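The **Mahuika trial** is a comparison of two grippers for handling folded clothing with a pair of robot arms. Each gripper was put through 59 runs on the same bench.

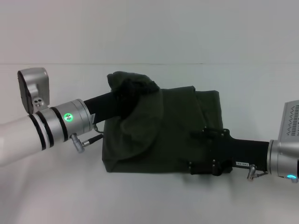

*Woser Handling Group - Gripper Evaluation*

Garments were worked from both sides, one arm at each end. The Eltitz gripper held thick folds well but was slow to release. The Wovell gripper let go faster and slipped more often on single layers.

Wrist cameras were compared in the same trial. With a wrist turned upward, a camera may record only ceiling and wall.
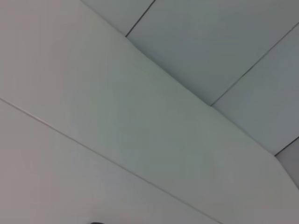
Araceli Jaramillo objected that three camera mounts were too few for a fair ranking, and asked for the test to be repeated in June with the controllers swapped.

Plain views are kept in the logs - they are used to check exposure drift.

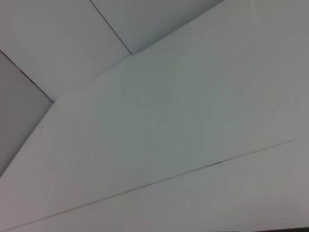

Controller timing was logged separately and is listed by run number.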